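两种夹爪用了一个春天，写一点记录

我学中文第六年了，平时写实验记录用英文，写博客我坚持用中文，算是练习。如果有句子不通顺，请读者原谅，也欢迎在评论里改正我。

从一月开始，我们小组在比较两种夹爪。一种是两指的平行夹爪，我们以前一直用它；另一种是多指的，Hanan Atallah 从 Niston 那边订来的，等了很久才到。任务是折布。我知道折布听起来很小，可是做过的人都明白，布没有固定的形状，昨天成功的动作，今天换一个褶皱就不行了。

先说两指夹爪。它的优点是简单，控制器里只要给一个开合的宽度，再给一个力，就可以工作。程序出错的时候，我也很容易知道错在哪里。缺点是它抓布的边时，要非常准。高了两毫米，它夹到空气；低了两毫米，指尖就压在桌面上，机械臂报警，停下来，我要走过去按确认，然后再开始。有一个下午我走过去按了太多次，后来 Samer Zoubi 说他干脆替我坐在示教器旁边，他一边按一边看论文。

多指夹爪的想法不同。它可以先用一个手指把布轻轻推一下，让布起一个小的皱，然后别的手指再合起来。人的手也是这样做的，我自己在家里叠毛巾时特意观察过。问题是自由度多了，需要调的参数也多了。第一个星期我几乎没有抓到过什么，每天晚上回家都怀疑自己当初为什么赞成买它。

我们在桌子上铺了牛皮纸，再用深蓝色的胶带贴成大的格子。铺纸是 Hussam Mansour 的主意，原来的白色桌面反光，相机在下午常常看不清浅色布的边缘。纸的颜色暗一些，也不反光，分割的结果马上好了很多。胶带的格子本来只是为了我们摆布的时候有一个参考，后来我发现检查标定也方便：让夹爪走到一个交叉点上方，用眼睛看一看偏了没有，就知道今天要不要重新标定。

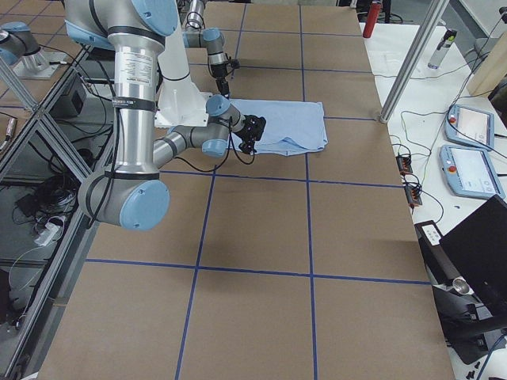

胶带也有一个坏处。布的边如果正好跨过蓝线，而布本身也是浅蓝的，我们的第一版分割程序有时会把线当成布的阴影，算出来的边就往里缩了一点。两指夹爪碰到这种情况基本上就失败了，多指的还有机会，因为它接触的范围大，偏一点也能把布带起来。这是我第一次觉得它的钱没有白花。

我们做的比较很朴素。每种夹爪抓同一块布，布的初始状态分成几类：平放的，折过一次的，随便扔上去的。每一类里又换不同的位置。一共做了超过200次抓取，两种夹爪各一半。我不打算在这里列表格，数据还没有和 Noura Bitar 核对完，她对失败的定义比我严格。比如布抓起来了，但是中途滑下去一个角，我原来算成功，她算失败。我们为这件事讨论了很长时间，最后按照她的定义重新看了所有的录像。

按照她的定义，结论大概是这样的：布平放的时候，两种差别不大，两指的甚至更快。布折过以后，两指夹爪常常一次夹住好几层，而我们只想要最上面一层。多指夹爪在这里明显好一些，虽然它也慢，一次抓取平均要15秒，等的时候很考验耐心。随便扔上去的那一类，两种都不好，我就不说了。

关于机械臂本身，我也有几句话。我们用两台臂，从桌子的两边伸过来，这样一台固定布，另一台去折。两台臂靠近的时候，最怕的不是夹爪碰夹爪，是肘部。夹爪的位置我们每天盯着看，肘在哪里却容易忘记。有一次轨迹规划给了一个很奇怪的解，肘部弯得很低，离桌面没有多远，我当时手已经放在急停上面了。后来我在规划里加了一个限制，肘的高度不可以低于一个值，代价是有几个角落够不到。我觉得可以接受，布又不会放在角落。

线也是一个问题。多指夹爪的线比两指的多，从手腕沿着手臂往回走，必须留出一段松的，不然手腕转到极限时会拉紧。可是留得太松，它又会垂下来，扫到布。我试过扎带，试过魔术贴，现在是在两个地方绑住，中间留一个弯。Eustaquio Ochoa 来参观的时候看了一眼，说他在 Clandton 的实验室里也是这样绑的，他们绑了三年，每年还是要换一根线。听了以后我心情复杂。

控制器方面，我原来的希望是用一个控制器管两台臂，这样时间同步比较简单。实际上没有做到。现在还是两个示教器放在旁边的桌面上，每台臂一个，早上开机要做两遍同样的步骤。我有好几次在错误的示教器上点了确认，然后奇怪为什么臂不动。Samer 建议在上面贴名字，我们想了半天，给远的那台叫 Moussa，近的那台叫“二号”，因为想第二个名字的时候大家已经饿了。名字到今天也没有贴上去。

相机我们试了两个位置。一个固定在桌子侧面的高处，看得见整个桌面；一个装在手腕上，看得近，可是夹爪一合起来就挡住了布。多指的手挡得更厉害，最关键的那一刻反而什么都看不见。现在我主要用固定的相机决定抓哪里，手腕上的只在靠近以前修正一次。这个办法不优雅，但是稳定。

下一步是换布。浅蓝色的这块我们已经太熟悉了，软硬、厚薄都像记在参数里一样。Hanan 从 Trondadwood 项目那边借到了一些更厚的布料，还有一种很滑的，我估计两种夹爪都会很痛苦。两指的指尖我想先贴一层硅胶再试，不然对它不太公平。

如果有人也在用多指夹爪抓软的东西，我很想知道你们怎么设定合拢的顺序。我现在是拇指先接触，其他手指晚一点点，这个“一点点”是我一次一次试出来的，没有什么理论。有人有更好的办法，请写在下面，我会认真回复，只是打字有点慢。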